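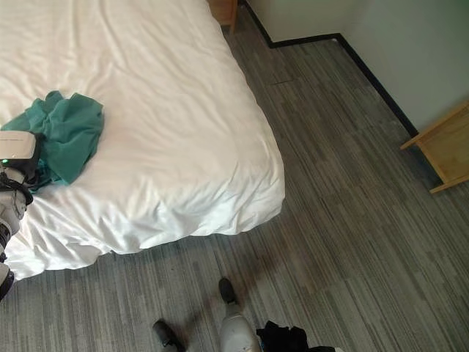

Page last changed: 14th March

The Drop Problem
Why a duvet that fits the mattress can still be wrong for the bed

Most duvets are bought by mattress size. The label gives a width and a length, the buyer matches them to a bed, and the matter is considered closed. The measurement that decides how the bed looks and how long the cover stays clean is left off the label altogether. It is the drop, the distance the fabric falls from the top edge of the mattress toward the floor.

A plain white duvet on a bed standing over striped gray carpet shows what a long drop does. The fabric rounds the corner in a wide curve, comes down past the edge and gathers slightly at floor level. The top is smooth apart from soft creases. A crumpled teal-green cloth on the bed stands out strongly against the white, as any dark textile will.

Measuring

Drop is simple to work out. Subtract the mattress width from the duvet width and divide by two. On a mattress 60 inches wide, a duvet of 90 inches gives 15 inches per side before loft is taken into account. Loft uses up some of that, and a thick filling uses more than a thin one. Then measure from the top of the mattress down to the carpet. If the drop is greater than that height, the cover will lie on the floor.

Mattress height causes most of the errors. Older mattresses tend to be thin and newer ones deep, and a topper adds more. A duvet that reached the floor on a low bed may stop well short after the mattress is replaced. Measure with the topper on and the bed made up.

Corners

The corner is the lowest point of any square-cut duvet. The fabric there falls on the diagonal, so it hangs farther than it does along the sides. The owner sees a correct drop at the middle of the bed and a pool of cloth at the foot. There are two remedies. A rounded pattern, such as the one used by Floltetov on its wider covers, removes the excess at the cutting stage. Failing that, the corner can be folded under the mattress, at the cost of a visible lump if the filling is heavy.

Pulling the whole duvet toward the headboard will also raise the foot corners. It takes fabric from one end and leaves it at the other, and is worth trying before any sewing is done.

Cover and filling

A cover cut larger than its insert makes the drop longer and the edge limp. Sondis sells covers two inches over the insert size in each direction, which is enough to let the filling go in without strain. Egan cuts to the exact size. The Egan edge is firmer and holds its line down the side of the bed, but closing it takes patience.

Corner ties matter more than thread count here. Without them the insert slides inside the cover and one side of the bed ends up with an empty hem. Check that the ties on the insert match the loops on the cover in number and position. Zutingate puts its loops at the corners only. On a large duvet a loop at the middle of each long side is a useful addition and takes a few minutes with a needle.

White on carpet

A white hem that touches carpet collects lint and gray dust along a narrow band. Low-pile carpet gives up less fiber than deep pile, though a vacuum cleaner run along the bed will still mark any fabric in its way. Fold the hem up onto the mattress before cleaning the floor. Where the band has already formed, treat it before the full wash. Use a lint roller first, dry, then a little liquid detergent worked in with a soft brush. Rinse from the back of the cloth.

Colored items left on a white cover are a minor risk when dry and a larger one when damp. Dark teal, navy and red towels are the usual sources of transfer. Move them to a rail or a chair back.

Creases

Soft creases across the top come out with the hands. Start at the head and push the filling outward, then lift each foot corner and let it fall once. Hard creases come from the dryer. Remove the cover while it still holds a trace of moisture, shake it from two corners and put it straight on the insert.

A drop ending two or three inches above the floor suits most bedrooms. It hides the side of the mattress, keeps the hem clear of the vacuum cleaner and leaves some allowance for shrinkage in the first few washes. Cotton covers should be washed once before the final drop is measured.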